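Terms of the Estate

Aunt Lirkia left Virgilio Estrella the hot pot and left Ariel Tan the lid.

The lawyer read it out twice. There had been over 800 dollars in a checking account, which went to the church in Clilesow, and a parrot named Ignacio, which went to a dentist. Then came the hot pot, electric, to my nephew, and the lid, glass, to my niece, "so that they will have to speak."

They had not spoken for 13 years, owing to a remark about a boat.

Virgilio drove over in February with the pot belted into the passenger seat. Ariel had cleared the white table and left her coat on, to show that she could leave at any time, though it was her apartment. He put the pot down on the right. She laid the lid flat, a good distance from it, handle up.

"You could put it on," said Virgilio.

"You could bring it closer."

They looked at the wall for a while.
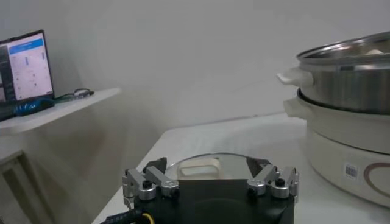

The Second Visit

He brought mushrooms. She said they were the wrong mushrooms and washed them anyway.

"It was a very small boat," he said, when the broth was going.

"It was sixteen feet."

"Sixteen feet is small, Ariel."

She picked up the lid by its cream-colored handle, considered her cousin through the glass, and set it on the pot.

"Three minutes," she said. "Then we can discuss the boat."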